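Why I'd Still Pick the Small Place Over the Resort

Thursday, June 13, 2019

My sister-in-law thinks I'm nuts. She books the same big resort every April (the one with 300 rooms and a swim-up bar) and she comes home rested, tan and perfectly happy. I book two rooms over a bakery, or a studio up a hill with a kettle and one sharp knife, and I come home talking about it for weeks!

Last time it was Modstead, a six-room guesthouse run by Sigita Pärn and her cousin. I paid $1,529 for 11 nights, breakfast included, and I'd have paid it for the breakfast alone. Sigita puts out dark bread, soft cheese and some kind of plum jam, and then she sits down with her own coffee and tells you which beach has gotten too crowded. I never got that from a front desk.

Now, I know the case against. Small places can be hit or miss. The Wi-Fi at Modstead quit every evening right when I wanted to call home. Check-in was a key under a flowerpot, and I was standing there at 30 minutes past midnight feeling around in the dirt with my phone in my teeth. If you've got little kids or bad knees, fine, take the elevator and the buffet, I won't argue.

But I do think we've talked ourselves into paying for a lot of stuff we don't use. When did you last sit in a hotel business center? I'd trade all of it, plus the robe and the tiny shampoos, for a clothesline and a washer I'm allowed to run myself. 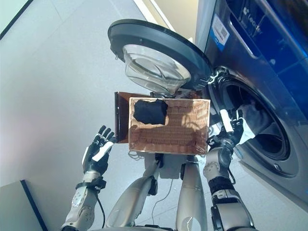

A week's worth of clothes fits in a carry-on if you can do a load halfway through, and then you skip the baggage fee and the whole miserable carousel business. Resorts charge by the sock! My friend Nantana packs even lighter than I do and she was gone a month.

So please, owners, put the laundry situation on your website, right up there with the sea view. Tell me about the parking too, and whether the shop down the road opens on Sundays. I'll read every word of it, and I'll probably book.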